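手首から先だけで冬が終わった　Navlowの作り手に聞く

水曜の夜、共同工房Hutsuliakの二階。階段を上がると左が木工、右が電子工作、いちばん奥がアーム班の机。話を聞いたのはNavlowという自作アームの手先、つまりグリッパーを受け持っている人。本業は給湯器の修理。名前は出さないでほしいとのことなので、以下「作り手」で。

録音が途中で切れていたので後半はメモから起こしています。言い回しが少し違うかも。本人確認は済み。

まず、なんで腕を作ろうと思ったのか。

「最初は腕じゃないんです。欲しかったのは台所の乾いた食器を棚に戻す機械。自分の家の。妻が夜勤で、自分は昼で、食器がずっと水切りかごにいる。それだけ」

それだけ、と言いながら図面のファイルを開いてくれる。版がずらっと並んでいる。最初のほうはほぼ洗濯ばさみ。

「これね、ほんとに洗濯ばさみから寸法取ってます。バネで閉じて、モーターで開く。逆のほうが普通なんですけど、停電したときに皿を落としたくなくて。でもバネが強いと茶碗の縁が怖いし、弱いと大皿が滑る。で、あきらめて平行に動く2本指にしました」

平行に動く、というのは指どうしが向かい合ったまま近づくタイプ。開いても閉じても面の向きが変わらない。作り手いわく、計算が楽。機構は面倒。

「計算が楽なほうをとって機構で泣いた、っていう冬でした。ラックとピニオンが渋くて。印刷した歯って、積層の向きで手触りが変わるんですよ。縦に刷ると欠けるし、寝かせて刷ると歯の面ががさがさで。やすりをかけるとガタが出る。結局、ピニオンは買いました。金属の。Arkentで」

Arkentは工房から自転車で行ける部品屋。中古の減速機やらリニアガイドやらが箱に投げ込んであって、値札は手書き。アーム班の人はだいたい土曜の午前中にあそこで鉢合わせするらしい。

「箱の底のほうがいいです。上のはもう誰かが見て戻したやつなんで」

いい情報。

肩と肘は別の人が作っていて、作り手の担当は手首から先だけ。分担はどう決めたのか。

「くじです。いや、半分くじで、半分は押しつけ。肩は重いものを支えるからモーターが高い。お金を出せる人が肩。自分は出せなかったので手先。手先は安いんですよ、材料費は。時間がひどいだけで」

アーム全体は5軸。もうひとつ増やす話は何度も出て、そのたびに流れている。手首のひねりの後にもう一段あると皿を立てて差し込めるのだけれど、重くなって肩の担当が怒る。という話を、肩の担当が隣で聞いている前でする。肩の担当、何も言わず半田ごてを置く。

話題をシミュレーターに。

アーム班には実機のほかに、Winleyという自前のシミュレーション環境がある。物理計算の部分は公開されているライブラリで、その上に部屋とか棚とかアームのモデルを載せた薄い皮のようなもの。書いたのは班の別の人で、作り手は使う側。

「最初はいらないと思ってました。目の前に実物があるのに、なんで画面で動かすんだって。考えが変わったのは、指を2回続けて折ったときですね。関節の原点を間違えて、机に向かって全力で。夜の十一時過ぎに。音がすごくて、一階の人が見に来た。あれ以来、まず画面」

画面の中なら机に突っ込んでも何も折れない。ただし突っ込んだことは記録に残る。班の共有フォルダにはその手の記録がたまっていて、ファイル名が正直。「床」「床2」「壁」「なぜか天井」。

Winleyの部屋は、誰かの家の台所を測って作ったものではなく、材質をとっかえひっかえできるようにしてある。壁を木目にしたり、石にしたり、床をタイルにしたり。見た目なんてどうでもよさそうなのに、作り手はそこにこだわっていた。

「手首のカメラで見て位置を合わせるやり方を試してるんですよ。カメラは手首の後ろのちょっと上に置いて、指の向こうを覗く感じ。そうすると視界の下のほうはずっと自分の手なんです。人間も料理してるとき自分の手が見えてるでしょう。あれと同じで、手がどれくらい邪魔かを先に知っておきたい」

で、邪魔だった。
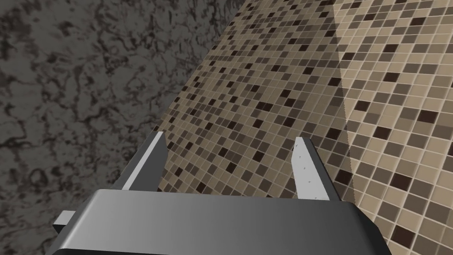 Winleyの画面　アーム班

「下がもうほとんど本体でしょう。端から端まで。自分で描いた箱だから文句は言えないけど、もうちょっと角を落とせばよかった。落としてはあるんですけどね、角は。足りない」

暗い灰色の箱から指が立っていて、その先に大理石ふうの壁と細かいモザイクタイル。指は開いたまま、あいだには何もない。作り手が指さしたのは左の指のほう。

「壁とタイルの境目の線が、ちょうど左の指のところに来てるんです。こういう重なり方がいちばん困る。指の縁を探すプログラムが、こっちの境目の線を指の縁だと思いこむ。まっすぐで、長くて、コントラストが強い。指よりよっぽど指らしい線なんですよ」

右の指は全部タイルの上にかかっている。これはこれで困るらしい。

「タイルは薄い茶色に、濃い茶色とか黒っぽいのがばらばらに混ざってる。四角だらけ。角を見つける処理をかけると、画面じゅう角です。指の角なんか埋もれます。意地悪な柄だなあと思って、でも消さずに使ってます。うちの風呂場がこんなんなんですよ、古い家なんで」

食器を棚に戻すんじゃなかったのか。

「そうなんですけど。風呂の椅子も戻せたらいいなって」

目的が増えている。

明るさの話も出た。同じタイルでも、右側の帯は明るくて、壁寄りはくすんでいる。境がぼんやりしているのがまたやっかいで、くっきりした影なら線として扱えるが、じわっと変わるところはしきい値をどこに置いても片側が破綻する、とのこと。

「しきい値をいじる夜ってあるんですよ。上げて、下げて、上げて、最初の値に戻って寝る。あれは作業じゃないですね。貧乏ゆすりです」

そういうわけで色で切り分けるのはやめた。いまは指の位置はモーターの角度から計算して、画像のその部分は最初から見ないことにしている。自分の手がどこにあるかは画像で探さなくても、関節が知っている。

「言われてみれば当たりまえで。言ったのは班の一番若い子です。高校生。画面を後ろから見てて、なんで自分の手を探してるんですか、って。しばらく返事できませんでした」

指の形について。板のような平らな指。丸くしたり、爪をつけたりは。

「全部やりました。丸いのは皿の縁が逃げる。爪は茶碗にはいいけど箸がだめ。箸はもう全部だめなんで、箸は人間がやります。平らな板は何にでもそこそこで、あと印刷が早い。先っぽは斜めに切って細くする。隙間に差しこむときに、四角いままだと角がひっかかるので」

内側には薄いゴムを貼る予定だった。過去形なのは、貼ったらはがれたから。

「ゴムがはがれるんじゃなくて、接着剤ごと樹脂の表面がはがれてくる。いま試してるのは、指に溝を彫ってゴムのほうを押しこむやつ。はめ込みだけで、のりなし。手袋の指先を切って使ってます。台所用の。これ色がピンクしかなくて、実機は指がピンクです。画面のは白っぽいままなんで、Winleyの担当から色を合わせろと言われてます。放置してます」

実機は机の端に腕だけ固定してある。見せてもらった。たしかにピンク。動かすと意外に静かで、開くときだけ小さくきゅっと鳴く。ゴムがすれる音か、と聞いたら、配線らしい。配線がケースの縁にあたっている。直さないんですか。

「鳴ると開いたってわかるんで」

スイッチ代わり。

失敗の話をもっと、と頼んだら、ノートを出してきた。方眼のやつ。つかむ試験の記録で、196回を超えたところで一冊目が終わっている。書式は最初のほうだけきちんとしていて、日付、対象、開き幅、結果の欄がある。後ろにいくと「皿　×」「皿　×」「皿　まあ」「湯のみ　○（たまたま）」。

「たまたま、って書いておかないと次の日の自分が信じちゃうんです。できたと思って先に進んで、あとで土台から崩れる。それで二月をまるまる使いました」

何が起きたのか。

「ねじです。手首のフランジのねじが一本ゆるんでた。指先で見るとけっこうなズレになるんですよ、根元のちょっとが。で、そのズレを補正するプログラムを書いて、うまくいって、喜んで、あるときねじを締めたら全部だめになった。ゆるんだねじに合わせて頭を賢くしてたわけです」

補正のコードは消さずにとってあるそうだ。関数の名前が「ねじ」。

画面の中ではねじがゆるまない。これがシミュレーターのいいところでもあり、信用しきれないところでもある、と作り手。Winleyにわざとガタを入れる機能を足してもらうよう頼んでいるが、担当が忙しくてまだ。三月のうちに、という話にはなっている。

ここで少し工房の話。Hutsuliakの会員のうち、アーム班に顔を出すのは12人。毎回そろうわけではなく、この夜はその半分もいなかった。机はコの字で、奥が加工、手前が配線。共用の工具には緑のテープ、個人持ちには名前。作り手のラチェットには名前が書いてあるのに、緑の棚に戻っていた。

「戻してくれるだけいいです。場所は違うけど」

班の決まりごとはゆるい。電源を入れたまま離れない。腕の届く範囲に飲み物を置かない。動かす前に声を出す。声は何でもよくて、作り手は「いきまーす」、肩の担当は「はい」。これは取材中にも何度か聞いた。「はい」のほうが怖い。非常停止のボタンは机の手前の縁、腕が届かないところに付いている。前は奥にあって、押すのに腕の下をくぐらないといけなかったそうで、それは誰がどう考えてもおかしいと、付けた本人が翌週に移した。

お金のことも聞いておく。いくらかかりましたか。

「計算してないです。したら家に持って帰れなくなる。ただ、ピニオンと軸受け以外で一番高かったのは、たぶんフィラメント。ほとんどは捨てた指の分。折れたのとか反ったのとか、菓子の缶に入れてあります。班の人が洗濯ばさみ代わりに持ってって、図面の束をはさんだりしてる。最初に戻ったなって」

家で作業することは？

「指のやすりがけだけ家で。台所のテーブルで新聞敷いて。粉が出るんで、妻が起きる前に片づけて掃除機かけて。で、掃除機の音で起きる。毎回怒られます。ここで全部やればいいんですけど、水曜しか来られないときもあるし、次の水曜まで待てないんですよね、気になって」

家の台所に置ける日は来るのか。腕を固定する場所を先に決めないといけないのでは、と素人なりに聞いてみた。

「それなんですよ。棚の下につるすか、台に立てるか。つるすと場所は取らないけど、落ちたら鍋ごと終わり。立てると水切りかごの居場所がない。で、かごをなくせばいいじゃないかと。食器を拭いてすぐ棚に戻せば、かごはいらない」

それは腕もいらないのでは。

「……その話は家でもされました」

次にやること。手首の箱の角をもう一段落とす。カメラの台を少し持ち上げる。配線の鳴きは直さない。ピンクのゴムは、別の色が見つかれば替える、見つからなければそのまま。タイルと石の部屋はWinleyに残して、新しい版を作るたびに必ず一度そこで動かす。やさしい部屋だけで試すと、また二月みたいなことになるから、と。

「白い壁に白い机で試してたころは、なんでもできたんですよ。あのころの動画だけ見ると天才みたいで。妻に見せたのもそれで。だから家では、もう完成してると思われてるかもしれないです」

帰りぎわ、これから始める人に何か、と聞いた。作り手はしばらく工具箱をごそごそやって、六角レンチを一本出した。フランジのねじ用だそうです。首から下げるひもがついている。

「あ、これ貸せないですけど。同じのArkentに売ってます。箱の底のほう」

録音はなし。ここはメモだけ。終わったのは九時半すぎで、片づけの途中で一階の木工の人が上がってきて、棚板の余りいるかと聞いていた。作り手は二枚もらって、一枚を机の脚の下に敷いた。がたついてたのは机もでした。

（追記）公開前に読んでもらったところ、作り手から訂正がひとつ。ピニオンを買ったのはArkentだけど、軸受けは別の店の通販。本文はそのままにしてあります。あと肩の担当から、怒ってはいない、とのこと。

見学は水曜の夜、二階の奥まで。靴は階段の下で脱いでください。スリッパの数が足りないときがあるので、気になるかたはは持参で。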